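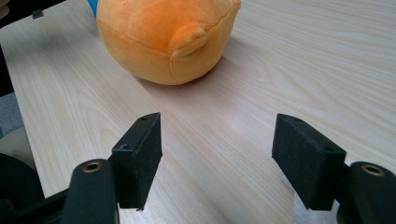
According to Siiri Navickas, most stores write their returns policy in the week they open and do not read it again until a customer quotes it back to them.

Search this book Go Advanced search

Chapter 9
Returns, Exchanges, and Refunds

This site uses cookies to remember your place in the text. By continuing to read, you accept their use. Accept Settings

9.1 Introduction

The remark reported at the head of this chapter was made during a training day for store managers in Skullilport, and those present did not dispute it. Earlier chapters dealt with buying stock, setting prices, and arranging goods for sale. In each case the retailer makes the first move. With a return, the customer does, often at a busy hour and often with an employee who has been on the job for a short time. The written policy must therefore be plain enough to be applied by a new clerk without calling the manager.

This chapter considers returns from the point of view of a small retailer of toys, gifts, and household goods. Section 9.2 sets out the terms used. Section 9.3 discusses the return counter and the inspection of goods. Later sections take up record keeping, returns to suppliers, and disputes. Laws on refunds differ from place to place, and students should consult the rules that apply where they live before completing the exercises.

9.2 Terms

A return occurs when a customer brings back goods already paid for. A refund gives back the price, usually by the same method of payment. An exchange replaces the goods with others. Store credit gives the customer a sum to be spent later in the same store. Many policies confuse the last two, and a clerk who offers "an exchange" when the store intends to offer credit has made a promise that the store may have to keep.

A distinction is also drawn between goods returned for a fault and goods returned for a change of mind. A split seam on a stuffed toy is a fault. A toy in the wrong color for a child's room is a change of mind. The return period for each should be stated separately, and the policy should say when the period begins. For gifts, some stores count from the day of purchase and others from a fixed date after the holidays. A store that sells heavily to gift buyers in October and later may wish to extend the period for those sales.

9.3 The Return Counter

Goods should be inspected in front of the customer, on a clear surface and in good light. A separate counter is preferable where space allows. In a smaller store, one end of the sales counter may be set aside. 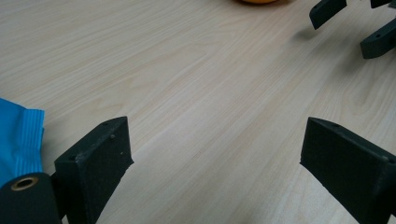 Bartosz Jakubowski took the opposite view in his comments on the draft of this chapter, writing that a separate counter "tells every shopper in line that people bring things back here," and that he would handle returns at the register in any store with fewer than three clerks.

His objection has some force. The authors retain their recommendation for two reasons. A return takes longer than a sale, and a single disputed item can hold up a full line. Returned goods left beside a register are also easily put back on the shelf before they have been checked.

The inspection itself should follow a fixed order. The clerk confirms that the item matches the receipt, looks for tags and packaging, examines the item for damage, and writes down its condition. Soft goods need particular care. Seams, attached parts, and the underside should be looked at, and any odor or stain noted on the slip.
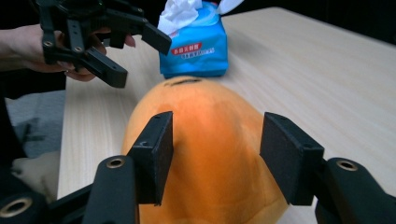 Figure 9.1 Plush toy on a light wooden table.

9.4 A Case: Plakadow

Plakadow is a toy and gift retailer with 2 stores, one in Skullilport and one in Navarro. In its last full year under the old policy, the company accepted 836 returns. Of these, 46 could not be resold and were written off. The slips recorded the price and the date of each return but gave no reason for it, and the owner, Rogério Andrade, was unable to say whether the losses came from poor goods, careless handling, or customers who had used the items.

The revised slip added a line for the reason and a line for condition. Clerks disliked it at first. Ademir Araújo, manager of the Navarro store, shortened it to a row of check boxes with space for a brief note, and this version remains in use at both locations.

Discuss the following before reading Section 9.5. What should Plakadow do with a returned item that is sound but has lost its tag? Who should make that decision?

Related chapters
Chapter 8: Serving the Customer at the Register
Chapter 10: Counting and Valuing Stock
Chapter 11: Working with Suppliers
Appendix C: Sample Return Slips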